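I caught Benjie Lumanlan at half past four, which he says is the only time of day his inbox goes quiet. He writes planning software at Statard, and for most of this year he's been working on Halora, the bit of code that decides how an arm gets from one place to another without hitting anything on the way.

I'd expected a lot of maths. What I got was a long and very cheerful complaint about waiting. "People think planners are slow because the sums are hard," he told me. "Ours was slow because it kept asking the same question. Is this bit of the arm touching that bit of the room? Over and over, with almost the same pose!" When he finally logged it, one short move was making 2,051 collision checks. He got it down to 391 by having the planner remember the answers for a while, and he still sounds a bit cross that he didn't try it sooner.

The old planner, Dunne, is still there underneath. Benjie is fond of it. "It's ugly but it fails loudly. If Dunne can't find a path it tells you, and it tells you which joint it was unhappy about." Halora used to just hand back nothing, so he spent most of August on error messages. (I said that sounded dull. He said it was the best month he's had in the job.)
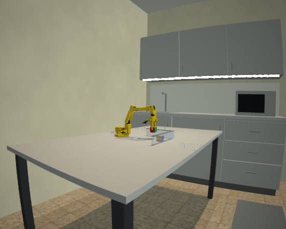 Halora plans in two passes, and Benjie got very animated about the second one. The first finds any route at all, however daft, and the second tidies it up so the arm doesn't wander about. Tidying is where the trouble starts, he says, as the shortest route loves to shave past things. The clear-sided container is his favourite argument here. "You've got a cube in the gripper and walls right next to it, and another cube in there as well. From then on the cube you're holding has to count as part of the arm. Forget that, and the planner thinks it's got loads of room." The kitchen units along the back wall hardly worry him by comparison – big flat boxes are cheap to check.

I asked how he knows when a change is any good. He has 33 test layouts that run every night through Larnonico, the team's job runner, and he reads the results over breakfast. A plan that takes longer than 65 milliseconds gets flagged, even if the path is lovely. "I used to let the pretty ones through," he said. "Then I had a whole folder of pretty ones."

He's now trying to get the planner to start moving before it has finished thinking, and he isn't sure he likes it yet. The stopping part works. The changing-its-mind part gives him a headache, and he was back at it before I'd put my coat on.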